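How a Song Gets Stuck Inside a Music Box

Long before anybody could tap a screen and hear a tune, people were already too lazy to sing for themselves. They wanted a machine to do it. One of the best they came up with was the music box.

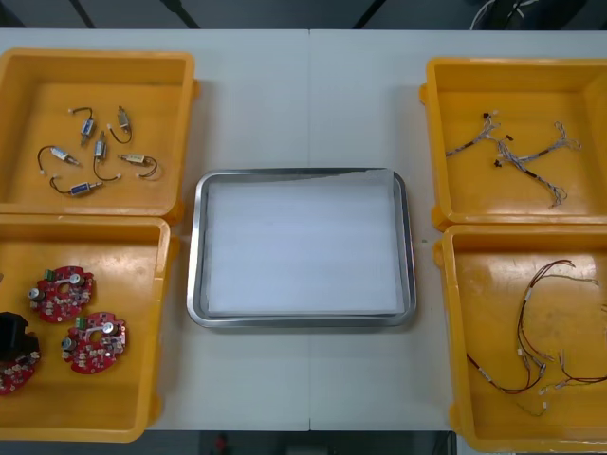

What's in there?

Open the lid of a music box and you'll meet two important parts. One is a metal cylinder covered in tiny pins, like a very neat hedgehog. The other is a flat piece of steel cut into a row of teeth, called the comb. You can't fix your hair with it. People have tried.

When the cylinder turns, each pin catches a tooth, bends it up a little, and lets go. The tooth snaps back and wobbles very fast. That wobble shakes the air, the air shakes your eardrum, and your brain says, "Oh no, this song again."

Why do the teeth sound different?

Look closely and you'll see that some teeth are long and some are short. Long teeth wobble slowly and make low notes. Short teeth wobble quickly and make high notes. You can test this with a plastic ruler. Hold one end flat on the edge of a table, let the other end stick out, and twang it. Now slide it in so less of it sticks out, and twang it again. The sound goes up. Keep going until a grown-up asks you to stop, which should take less than a minute.

Who decides where the pins go?

Somebody has to turn a song into dots. Mylene Villanueva does this job at a small workshop called Rivera. She starts with the written music and marks each note on a long chart. Going across the chart tells you which tooth gets plucked. Going down the chart tells you when. Then the chart is wrapped around the cylinder, and a pin goes in wherever there is a mark.

One of her cylinders, for a lullaby called "The Goose of Kustberg," has 400 pins. Her biggest one has 2372, and she says she was in a bad mood for most of June.

If a single pin is in the wrong spot, you get a wrong note. You'll get it every time, too, at exactly the same place, for as long as the box lasts. A piano player who makes a mistake can at least hope you weren't listening.

Why are the songs so short?

A small cylinder goes around once, and then it's back where it started. There is no more room for pins. So the person arranging the song has to choose which bit to keep. Usually it's the chorus. The sad verse about the shipwreck gets left out, along with the verse nobody remembers.

Some fancy boxes get around this with a trick. The cylinder slides sideways by a tiny amount, and a whole different set of pins lines up with the teeth. The songwriter Soledad Huenchumán has a box that plays 3 of her tunes this way. She also has a favorite, so the other two don't get out much.

Why does it slow down at the end?

Inside most music boxes is a spring, and you wind it up with a key. As the spring unwinds, it pushes the cylinder around. A little spinning fan, called a governor, keeps it from racing through the whole song in one big jangle. When the spring is nearly finished it can't push as hard, so the notes come slower and slower, and a cheerful dance starts to sound like the start of a ghost story.

Wind the key again and the ghost goes away.

Words to know

Comb: the row of steel teeth that makes the notes.
Cylinder: the turning part with the pins on it.
Governor: the little fan that keeps the speed steady.
Arranger: the person who picks which notes to keep and gets the blame for the rest.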